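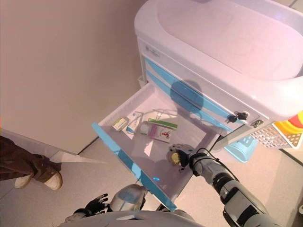
Project report – sorting the top drawer of a medical cart

Group: Digby Maihi, Vaughan Doolan
Unit: Stenton Skills Lab, Project 3

Why we picked it

Top drawer of the cart gets used most and gets messy fastest. Small boxes, tubes, a little bottle, all sliding into each other whenever someone pulls it open. Wanted a layout that a first year could learn in one go. Vaughan did the timing, Digby did the drawer plan and most of the writing up.

What we worked with

White and light-blue cart, key lock on the front, molded tray on top. Basket and a plastic bin hang on the right side – we left those alone, not part of the project. No dividers in the drawer at the start.

Method

Take everything out. Wipe the drawer. Put things back one at a time, flat boxes first, then tubes, small round containers on the right where you can grab them. Every trial had a limit of 60 seconds. Drawer fully open the whole time, half open was hopeless, you can't see the back corners.
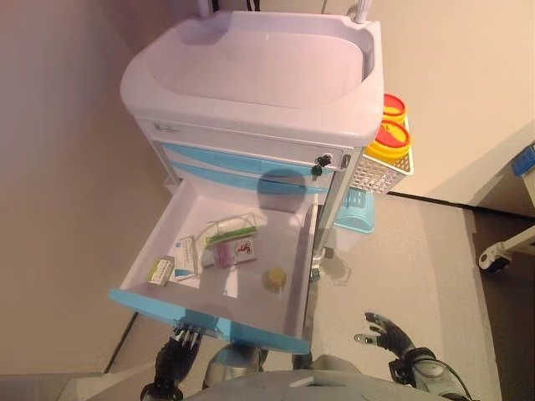
Flat boxes were the easy part. If two of them overlap the one underneath gets forgoten, so we added a rule – nothing on top of anything. Tubes roll. Tried standing boxes on end to save space but they tip when the drawer shuts.

Results

Finding an item got quicker after the second trial. Putting it back in the right spot did not, people just drop it wherever theres a gap.

To do

Onwood dividers, if the budget allows. Labels on the drawer floor. Lock the cart after each session (Digby has the key). Timing sheet still needs typing up before Thursday.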